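Gripper lets go halfway through the lift, any ideas?

Asked by Nele Prins, 2023-01-22

Hello all, hoping somebody kind can help! My Farix arm has been dropping things since December. It closes nicely, lifts a little, then the fingers simply open and down it comes — 26 drops out of 200 tries. No error on the screen, just code 163 in the log afterwards. I've changed the finger pads already and it made no difference at all.

Answer 1

Mine did that. Turn it off and on again?

Answer 2

Hello Nele, I had just this on mine and it was the cable at the wrist, rubbing where it bends. Switch off at the wall first, please, then feel along it for a flat spot. 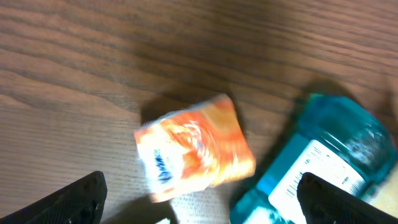 My other thought is grip force, as one setting rarely suits everything. A small carton will put up with a fair squeeze, but a glossy plastic bottle lying on its side has curved shoulders that can slide out of the fingers, so do test the two separately. And keep your hands well clear while it's lifting!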